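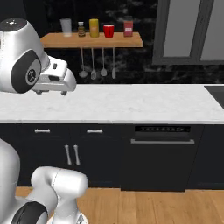

Section 5. Docking and Cargo at Branorham Station

Binon is a trading game, and sooner or later you will have to park. Most captains lose their first ship here, usually at a speed of 3, usually while reading the manual.

Before you begin

You need a working port thruster, a clear hold slot and at least 34 units of fuel. The docking computer is sold separately, in the shop on the inside of the station.

5.1 Requesting a berth

1. Press H to hail the station. You must be inside the outer ring on the short-range map. Hailing from further out gets you a recorded message about the history of Branorham, and it can't be skipped.

2. Choose BERTH from the reply menu. Choosing INSPECTION by mistake will bring one on.

3. Type your registration number and press Enter. All new ships start as 3232. You can change this later at the registry on Ahonen for 1000 credits, and the new number will work exactly as well as the old one.

4. Wait for the green light at the top of the panel. Amber means the queue is full. Red means they have looked you up.

Note: Your place in the queue is lost if you open the star map. We know. It has been on the list of things to fix since August.

5.2 Coming in

1. Cut the main engine with the zero key. The zero on the number pad fires the rear gun, and the station takes this personally.

2. Line up the two crosses on the docking screen with the arrow keys. The small cross is you. The large cross is the berth, and it moves, as the station spins.

3. Match the spin with the comma and full stop keys. Tap them. Holding one down will spin the ship until your cargo is redistributed.

4. When the crosses overlap, press F to drift forward. Keep your speed at 2 or below until you hear the clamp.

CAUTION: Do not save the game between steps 3 and 4. The save file remembers where you are but forgets that you were spinning, and every reload ends against the same wall.

If you miss the berth, press B to back out and start again from step 1 of this part. You keep your green light for one more try. After that you go to the back of the queue, behind the ore barges – and ore barges are in no hurry.

5.3 Unloading

1. Open the hold with O. Slots are numbered from the nose of the ship backwards, except on the Jalow freighter, where they run the other way.

2. Highlight a slot and press U to unload it. Heavy goods take longer. Livestock takes as long as it likes.

3. Check the price on the right of the screen before you press Y. It is updated each time you look at it, so looking twice is a form of gambling.

4. Close the hold before leaving. The game will let you fly off with it open and will tell you afterwards.

Note: Perishable goods lose value while you are in the queue. The figure shown in the hold is the value when you bought them, kept there for sentimental reasons.

Berth fees are charged on departure. If you can't pay, see Section 6, Working in the Kitchens.

Manual text by Marisol Lozano. Last revised 25 November 2023, for the version with the quieter clamp.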